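Keeping Grease Off Painted Kitchen Walls

Painted walls near a counter pick up a film of cooking grease long before it shows. Run a clean white cloth along the wall at shoulder height. If it comes away yellow, the wall is due for a wash.

Start with a dry microfiber cloth to lift the dust. Then mix 2 teaspoons of dish soap into a quart of warm water, wring the sponge well and work from the bottom up. Drips running down over dry, greasy paint leave streaks that are hard to get out later. Rinse with plain water and dry with a towel.

Dark and strong colors, red especially, show rub marks more than pale ones. Use the soft side of the sponge and stop if any color comes off.

Take down pictures and small racks before you wash. Wipe frames with a damp cloth, never a wet one, and keep spray away from the glass edges.
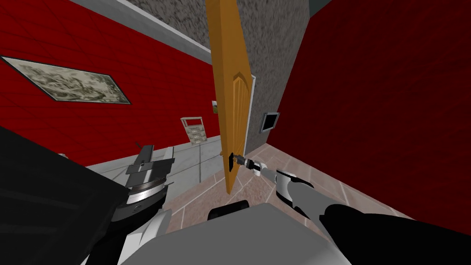 A reader in Flulholm wrote in July that she skips the soap and uses white vinegar, and that her satin paint has held up fine. Vinegar does cut light grease. On flat paint, try it behind a door first and leave the spot for 30 minutes before you judge it.

Textured or stone-look walls need a soft brush. Brush dry, vacuum up what falls, then dab with the soapy water. Scrubbing pushes dirt into the low spots.

For the trim, a melamine sponge takes off most scuffs, but it will dull a glossy finish if you press hard.

Updated 08/08/2023
Filed under: Kitchen, Walls and Paint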